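Work and Automation, Unit 6
Handout: Cleaning work and the robot arm
Estbridge evening course, updated January 3, 2019

Read this before the session. The reading from Unit 5 (night shifts and pay bands) is assumed.

1. The case

Wakard is a cleaning contractor. It looks after offices, two colleges and a bus station, and employs 664 people, most of them part time. In November it began planning a trial of robot arms for washroom cleaning at the Fernum building, an office block with 100 toilets over nine floors. The tasks are being worked out in simulation first, and the cleaners who do the job now were asked to comment on them.

Washrooms were chosen for a simple reason. They take up more paid time than anything else on the Fernum contract, and they are the part of the job people most often ask to be moved off.

2. What the work consists of

On paper a toilet is one line on a job sheet. The cleaners broke it down when they were interviewed, and the list was longer than the managers expected:

Move anything that has been left on the tank or lid.
Check the roll and replace it if needed.
Wipe the tank, the lever and the top of the lid.
Lift the lid and seat, wipe both sides, clean the bowl.
Wipe the base and the floor behind it.
Look round for leaks, damage or anything that needs reporting.

The first item is hardly ever written down. For a person it takes a second or two. For a machine it is a task in its own right - the object has to be found, picked up and put somewhere sensible, and the next one will be a different shape. Wiping a flat surface is easier to set up than clearing it.

The last item is also missing from most job sheets. Of the 1148 repair reports logged at Fernum in the past three years, over half came from cleaning staff. If the cleaner is no longer in the room, someone has to decide who does the looking.

3. What changes for the staff

Three points came up again and again in the interviews.

Hours. Wakard has said that no one will lose a post during the trial. It has not said what happens to the hours. A cleaner on a 16-hour contract who loses four of them still has a post, but may lose a travel allowance with it.

Grade. The plan needs people to set out tools, stock the machine and deal with stoppages. The staff side wants this paid as technical work. Wakard's first offer kept it on the cleaning grade, with a short training course.

Pace. Cleaners now choose the order of the floors themselves. Under the plan the order is set by the machine's timetable, and the person follows behind. Several said this worried them more than the question of hours.

4. Background reading

Ouellet, chapters 2 and 5. Chapter 2 deals with hidden tasks in service jobs. Chapter 5 covers a hospital laundry where sorting was automated and folding was not, so the same staff did more of the heavier work. Keep the laundry in mind when you read the Wakard plan - it went to 2466 staff and contractors, and very few replies were printed.

5. For the session

Bring a written breakdown of one task from your own workplace, in the same form as the list in section 2. Half a page is enough. Mark any step that does not appear on the official job sheet, and note who would pick it up if the rest were done by machine. We will work through these in pairs before turning to the grading question. 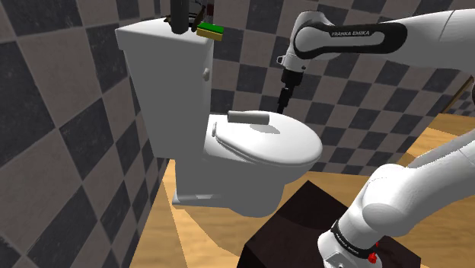
Those who cannot attend should hand in their breakdown at the course office before the next unit. Unit 7 covers warehouses and needs chapter 6 of Ouellet.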